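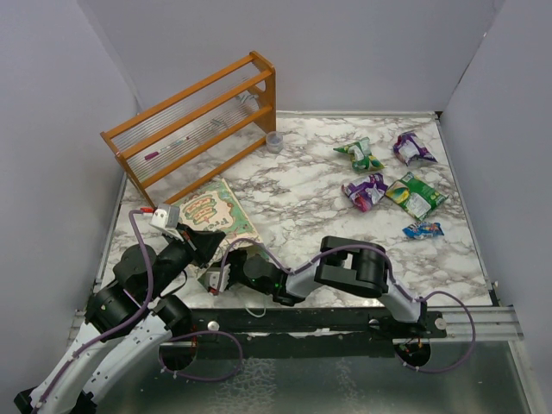
Minttu Laaksonen
Contributing editor, household and furnishing entries

Tabletop rack

A tabletop rack is a small open frame that stands on a desk, counter or worktop and holds light articles above the surface. It differs from a box or tray in having no solid sides, and from a wall shelf in needing no fixings. Common loads are pens, markers, craft tools and other narrow objects. Larger flat items such as books and packets are normally kept beside the rack.

Construction

The usual form has two end frames joined by horizontal rails. Wood is the most common material for the rails and ends, although wire and molded plastic are also used. An orange-brown wooden rack with three rails on its front represents the multi-level type, in which clear strands or thin rods run between the rails and form the shelves. Clear shelving members leave the contents of the lower levels in view from above.

Spacing between the members sets the smallest article the rack can hold. An object lying across several members is stable at almost any angle. An object lying parallel to them may drop through if it is thinner than the gap. Makers deal with this by closing up the spacing on one level, usually the lowest, or by supplying a loose mat.

The Finnish workshop Seppälä produced a rack of this kind in lengths of 39 and 90 centimeters. The longer version had an extra upright at the center, added by Lauri Vuorinen after the rails of early pieces were found to sag. A flat-packed rack sold under the name Zadance used pegged joints throughout and could be taken apart without tools. Both were sold unfinished or oiled.

Placement

A rack is generally placed toward the back of a work surface, parallel or nearly parallel to the rear edge, with the front left clear for reading, writing or sorting. On a hard, smooth top, whether stone or a marble-patterned board, the feet may slide when an article is pushed onto a shelf. Felt pads protect the surface but increase sliding; rubber pads hold better and can mark pale finishes.

Small upright containers are often set at one end of the rack. A clear plastic cup is typical and takes items too short to span the shelf members, such as clips and pencil stubs. Eero Suominen, in his notes on desk layout, calls this the "end cup" and recommends placing it on the side of the writing hand.

Sorting of mixed surfaces

Work surfaces in homes and classrooms tend to collect three classes of article: writing tools, reading matter and food packaging. The standard order of clearing is packaging first, then books, then tools.

Snack packets are treated separately from the rest. A crumpled or twisted packet takes up more room than a flat one and gives little indication of whether anything remains inside, so each is opened out and checked before it is discarded or stored. Flattened packets can be stacked by size, with the largest at the bottom. Printed film packets do not hold a crease well and are commonly weighted or clipped.

Picture books have stiff covers and a wide format, and are a poor fit for an open rack with narrow shelves. They are stored upright on a bookshelf or laid flat, cover up, in front of the rack. Setting a book on top of the rack is discouraged — the load falls on the upper members, which are the least supported.

Markers are laid horizontally. Felt-tip types stored point up for long periods may write faintly, and horizontal storage avoids the question of which end is the point. The cap should be pressed fully home before the marker is put away. A marker resting diagonally on a lower shelf is secure but occupies the width of several, and straightening it frees the rest of the level.

Load and care

Published loads for small wooden racks are low. Seppälä gave a figure of around 100 grams per shelf for strung models and did not rate the top level. Strands that have stretched can be retensioned where the ends are knotted; glued strands have to be replaced. Rigid rods do not stretch but may crack at the rail if the frame is twisted in lifting, and the rack should be picked up by both end frames.

Dust gathers where the shelf members meet the rails. A dry brush is sufficient in most cases. Oona Jääskeläinen advises against solvent cleaners on clear acrylic, which can craze.

See also: Desk organizer; Drying rack; Pen tray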